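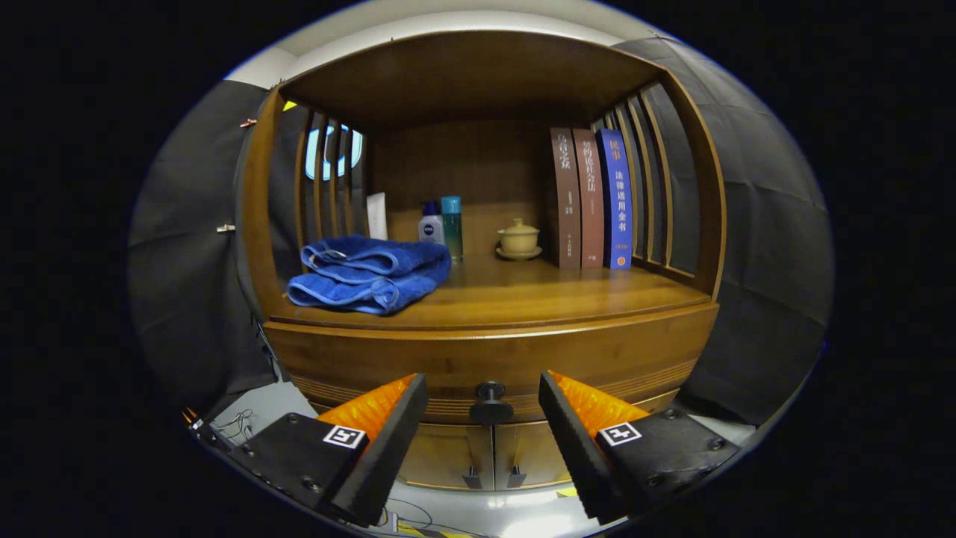
Pasunthorpe Help > End effectors > Hand-held tools

Gripper width drops out near fully closed after pad change

pulwood_bench2
Posted in September, edited once

We run one Elteo hand-held gripper at the Pulwood bench. Wide lens on the body, two fingers with ridged orange pads, one square marker on each finger. Jaw opening is computed from the distance between the two markers in the image. There is no encoder.

The pads were worn smooth at the tips, so I replaced both. Each finger came off, the old pad was peeled, the seat was cleaned with alcohol, the new pad went on, and the finger was screwed back. Since then the width trace has two faults.

1. With the jaws fully closed, the reported opening is 5 mm. It was zero before.
2. During pulls on small knobs the right marker is lost for short stretches. The last session had 1,766 frames and the right marker was found in 1,324 of them. The left marker was found in every frame.

The station is a wooden cabinet with a black round knob on the drawer-type front and two doors under it, with dark gray-black fabric hung on both sides. Nothing on the station was changed. The lens was wiped and the exposure is fixed. I have rerun the width calibration twice with the same result.

Is this the pads, the markers, or the camera calibration? I would like to avoid redoing the lens calibration if it isn't needed.

stockdale_cell_tech

Two separate faults. Leave the lens calibration alone. If the lens model were off you would expect errors on both markers, growing toward the rim of the image circle, and your left marker is fine.

The 5 mm at closed is mechanical or a stale zero. Check in this order:

Close the jaws by hand and hold a strip of paper between the pads. If it slides out freely at the tips but grips at the root, the pads are seated at an angle. Old adhesive left in the seat will do this. Alcohol doesn't take all of it off. Scrape with a plastic blade, then wipe.

Look at the finger screws. The holes in the housing have some play. If you tighten the outer screw first, the finger walks outward. Start all of them loose, close the jaws on a flat shim, then tighten in turns, inner to outer, with the jaws still closed.

Only then redo the zero. The width calibration routine on ours stores the scale and the zero in separate files, and rerunning it updates the scale only. Delete the zero file first. Yours may behave the same way, check the file dates.

For the marker loss, look at the right marker under a lamp at a low angle. If the finger was handled during the pad change, the marker has probably picked up a thumbprint or a lifted corner. Glare on a print like that takes out the detection at certain wrist angles and leaves it alone at others. Replace it with a matte print and keep the full white border. Trimming the border flush with the black square will cost you detections even in good light.

The marker also has to go back in the same position. Scribe two small lines on the housing before you remove the old one. If the new one sits off by a millimeter, the zero will be off too, so do the marker first and the zero last.

gripfix

had the same thing. new pads are just thicker, run it for a week and they settle. ours read 3 mm closed at first and then went away. marker dropouts I would turn the exposure down

stockdale_cell_tech

Pads do compress, but I wouldn't record a week of data with a wrong zero. Agree that a lower exposure can help with glare, but it also darkens the inside of any cabinet you are reaching into, and you then have to redo every reference shot.

pulwood_bench2

Followed the first reply. Results for anyone searching:

Paper test: slid out at the tips on the right side. There was a ridge of old adhesive at the root of the right seat. Scraped, refitted, screws tightened inner to outer on the shim.

Right marker had one lifted corner. Replaced with a matte print, border left on, aligned to scribe lines.

The zero file still had its old date. Deleted it and ran the routine again. Closed now reads zero, and the same after ten open and close cycles.

Repeat session on the knob was 1,016 frames. Both markers found in all of them. Exposure was left where it was.

One addition: the screws on ours were still loosening after the first session, up to a quarter turn on the outer one. Medium-strength threadlocker has been ordered. Until it arrives I check them before each session.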